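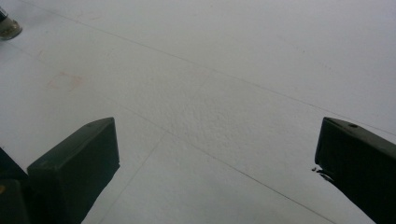
Can a machine take over the cleaning chores in a home or a small workshop today?

Only some of them, and only where the room has been made ready beforehand.

Speaker notes, Dunitz session on service automation, 2025-04-30

Slide 1. Welcome the audience on behalf of the Lunden program. State that the talk covers floors, counters and benches. Laundry and cooking are left to the afternoon session.

Slide 2. Open surfaces. Driving over a flat floor is well understood. Seams between panels, faint stains and small debris are harder. A stain that is close in color to the floor may be missed, and a machine that misses it will report the job as finished.

Slide 3. Tovar trial. The program ran 165 cleaning tasks in the test apartment. The machine completed 91 without help. Most of the remaining tasks stopped at furniture legs and corners. Pause here for questions on method.

Slide 4. Busetti workshop. The same tasks were repeated on the shop floor, 52 in all. Results are still under review and should not be quoted. Mention that metal chips were swept up more reliably than thread or paper.

Slide 5. Gripping. Picking up one crumb with two fingers is slow work. A brush or vacuum remains the better tool for it. Grippers should be judged on cups, tools and clothing.

Slide 6. Next steps. The second trial begins in September, with a target of 1000 tasks. Members who wish to offer a site should write to the program office. Leave the contact slide up during questions.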